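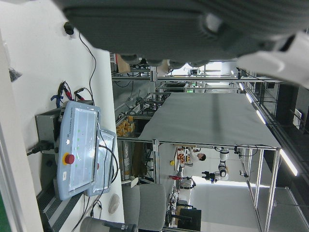 My kid's diploma requirements changed halfway through high school. Which rules apply?

Posted in Schools & Graduation by Wenia

My son is a junior. When he started ninth grade the district wanted 20 credits and a passing score on the state algebra test. In October a letter came home saying the class of next year needs 22 credits, the test is now "one pathway among several," and everyone has to finish something called a capstone reflection. The letter was four pages long and managed not to say whether it applies to him.

I called the school and was sent to the district. The district sent me back to the school, where I left a message with a very cheerful machine. He has 14 credits, he failed the algebra test once by a few points, and he passed the actual class with a B. Do they hold him to the old rules, the new ones, or whichever is more annoying? Has anyone gotten a straight answer in writing?

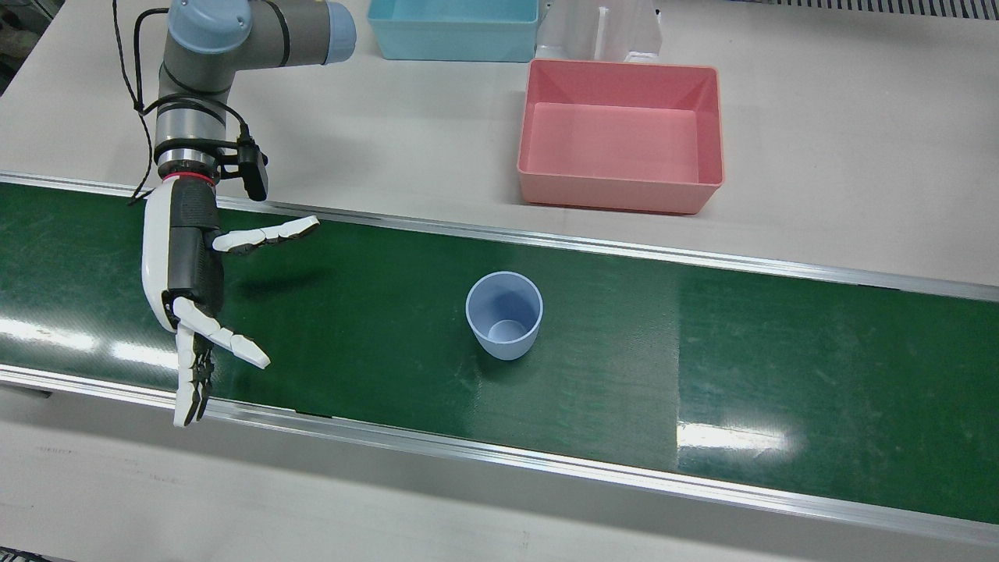

Gál
Ask the counseling office for his graduation audit. Use that word, audit. If you ask for "his credits" you get a printout of his report cards, which you already have on the fridge. The audit has a line near the top that says which catalog year he's being measured against. In most districts that's the year he entered ninth grade, and a later change can't be dropped on him unless the board voted to make it apply backward. Ours tried that once. A parent asked for the minutes of the vote, there were no minutes, and the requirement went away over a long weekend.

On the test — passing the class and passing the test are usually two separate boxes, and the B only checks one of them. But a near miss often qualifies for an appeal, and the form tends to want a teacher's signature and proof he went to extra help. Get the signature now, while the teacher still works there. Our appeal took 40 days and came back with our last name spelled two ways, but it was approved.

Email everything. Phone calls in a school district evaporate.

Karulel
they never enforce the capstone thing. my daughter wrote one page about a bus trip and it was fine

Saltisska
I'd be careful with that last reply, because our district did enforce it, and there was a very tense week in May. It varies by school, sometimes by hallway.

Gál has the audit part right. I would add that the board packet is worth reading if yours is online. Ours ran 159 pages and the part that mattered was a footnote. It said students already enrolled could pick either set of rules but had to file a form by 14th December, and the form was not in the packet, on the website, or known to the front desk. I got it by emailing the superintendent's office and copying the school board. I had it in an hour.

Also check how they count credits from middle school. Some kids took a language in eighth grade and it never got moved over. That was one full credit for us, sitting in the wrong building.

Wenia
Update from me. I asked for the audit, by name, and had it the next morning. He's on the old rules, 20 credits. The test is still open, so we're doing the appeal, and his teacher has signed. The cheerful machine has not called back.

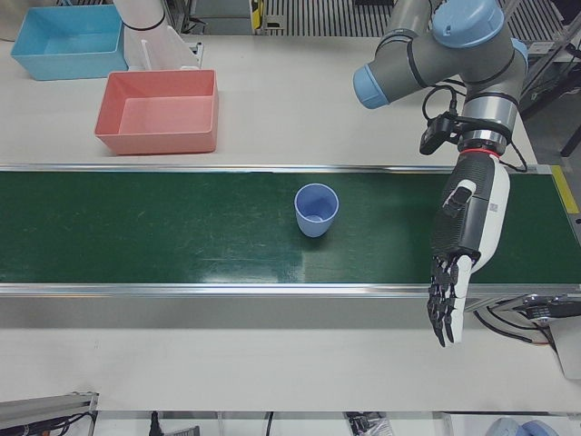

Related: Do summer school credits count toward the audit?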